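Setting up a sorting run for club night

OK, so you've got the arm bolted down and you want it to sort parts before the Privstead meet. I run the build sessions for our student team at Mofokeng, and I've set this up enough times to have opinions!

Start with the basket. Ours are the black plastic ones with slots down the sides, and I put the big one close in and a second one farther back on the table. Mark both spots with tape before you teach a single point.

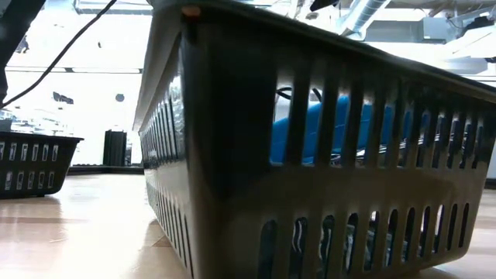
Next, teach your hover point 90 mm above the rim - go lower and a loose cable will snag on the way out (ask Lesego Xaba about that one). Set the speed to 40 percent and run it with nothing in the gripper first.

Then do 61 picks without touching anything. If one fails, write down which part it was and keep going. Save the points file under your own name, please, and switch off at the wall when you leave.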